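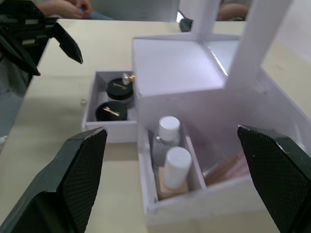
The drawer that pushed back

Those of you who came by the Prallamar bench in March will remember how proud we were of the makeup organizer task. Two arms, one white organizer, a lot of little bottles and jars, and a job any ten-year-old can do: open the drawer, put the bottle away, close the drawer. By the end of the month we had logged 1,382 runs and the whole thing had become so dependable that Kasun Akanda used it as his warm-up every morning before the harder tasks.

Then it went wrong, and it went wrong in such an interesting way that I asked for extra room in this issue!

The first sign was small. On a drawer opening that should have been routine, the left arm came in on the knob, stopped, and kept leaning. Nothing alarming to look at. The arm reported a good grasp, the software moved on to the pull, and the fingers slid backward off the knob with nothing in them. Kasun reset and ran it again, and it worked. So did the next one. An hour later it happened twice in a row, and the second time the arm leaned hard enough to shove the organizer across the table and tip a bottle of foundation. He hit the stop, and full credit to him, he left everything where it was and came to get the rest of us.

Our first guess was the cameras. Crystal knobs are horrible for depth estimation, they throw light all over the place, and Piyumi Chowdhury had been saying so since the day we bought the thing. She went back through the logs expecting a nice clear story about glare. The position estimates were fine. They were better than fine, they were the best we have had on this bench, and she was a bit put out about it.
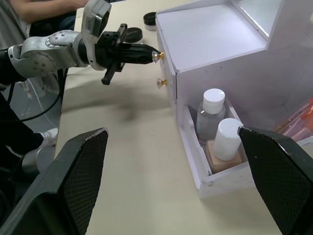 Contact force was where Ostap Kovalchuk went looking next, and I sat beside him for most of that afternoon, happy as anything. Our grasp check has two parts. It wants to feel resistance when the fingers close, and it wants the fingers to stop before they reach fully shut. Both sound sensible. Now think about what happens when a fingertip comes in a few millimeters short of where it should be and ends up pressed against the knob. With a faceted head on a short gold-colored stem there isn't much room behind the crystal for a finger to go, so a tip that lands on the face of it has something solid to lean on. Resistance, yes. Fingers not fully shut, yes. As far as the check was concerned, that was a textbook grasp.

So why short, after all those good runs? The answer was in the gripper's own zero. We re-home the fingers at power-up, and a change to the start script (mine, I'm sorry to say) had moved the homing step ahead of the wait for the drive to warm up. On most mornings that made no difference. After a cold night the fingers homed early and carried the error around until the next restart. Ostap could bring the fault on at will by starting the bench cold, and he did it again and again with enormous satisfaction, with the force limit turned well down and a folded towel behind the organizer.

What we changed:

Homing is back where it was, after the warm-up wait, and the script refuses to continue if the two finger readings disagree.

The grasp check has a third part. Before any pull, the arm makes a tiny backward tug, and the drawer has to come with it.

Push force toward furniture is capped at the drawer and door tasks. Vikas Sengar wrote this one and it applies on the Darside bench too, so if your door task has started stopping early, talk to him before you go hunting for a bug.

Finger pads are now on the weekly check sheet. They weren't the cause, but when we finally looked at ours closely the top edges were worn pale, and we should have noticed that sooner.

With all of that in place we ran 746 openings over nine days, 90 of them from a cold start, and got no false grasps. We did get 26 early stops. Most were the new cap being cautious with a drawer that sticks in dry weather, and I can live with those. The foundation came off the table with dish soap, in case you were wondering.

One request before the next issue. If an arm does something odd on your bench and then behaves perfectly on the retry, please write it down anyway, even a single line with the time. Kasun's first scribbled note is what let us match the fault to the restart that morning, and we would have lost days without it.

Ostap has the cold-start logs on the shared drive in the folder called drawer-lean, and he'll walk you through them at the drop of a hat. Bring coffee, he goes into detail.

Nikola Wróbel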